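The Long Soak

Every town has a laundromat that refuses to die. Ours is the Botha, on the highway side of Dotamwood, which has outlived two banks, a video shop and the only decent bakery within 12 kilometres.

I gave it most of a winter's Sundays, armed with a bag of coins and a paperback I have now failed to finish in three postcodes. The regulars nod. They don't chat until the spin cycle, when you can't hear them anyway.

The dryers are Ratels, a make I've never met elsewhere, and they run at two settings: damp and Birdsville. A sign asks patrons not to dye anything. Somebody has, judging by the colour of my pillowcases.
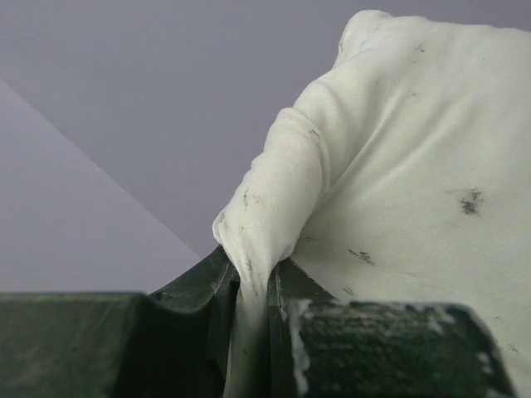
A wash costs more than it did in December, and the price rise has been discussed with a gravity most councils would envy. One faction has defected to Skunesetti, where the new place takes cards and has a feature wall. They come back for the doonas. The Skunesetti machines are too small, and the feature wall, I'm told, is a photograph of a clothesline.

My own washing machine was fixed in autumn. I still drive over on Sundays, with the paperback.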